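Print this page | E-mail this page

Skustholm Two-Arm Bench: Set-up Guide
Section 2. Planning your purchase
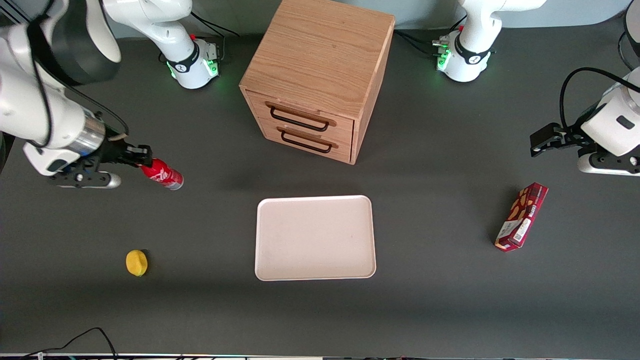

Fig. 2. Two arms at a dark table, the one on the left of the picture holding a drinks can above the surface.

Before you get your purse out, do please sit down with a cup of tea and work through the steps below. We know it's tempting to order the arms first and think about the rest later (we did precisely that ourselves!), but an hour with a pencil will save you a good deal of grumbling.

1. Measure your table. Both bases stand towards the back, and you'll want room between them for something like the small two-drawer cabinet in Fig. 2, with clear space in front for a tray and whatever you'd like picked up.

2. Add up the extras. Set aside 1870 euros for grippers, cables and fixings, on top of the arms themselves.

Note: Prices are those given to us by Stestila on 23rd January and will be looked at again in October.

3. Allow for groceries. Cans, fruit and boxed biscuits do get bruised and dented, and a kind-hearted budget has roughly 27 euros a month for fresh ones.

4. Send your sums to Amparo Cáceres or Kai Harms in our planning office, who will happily go through them with you before you order.

Caution: Don't scrimp on cable length. A cable that is only just long enough with the arm at rest may pull tight when the arm reaches out, so measure at full stretch and then add a bit more.

Print this page | E-mail this page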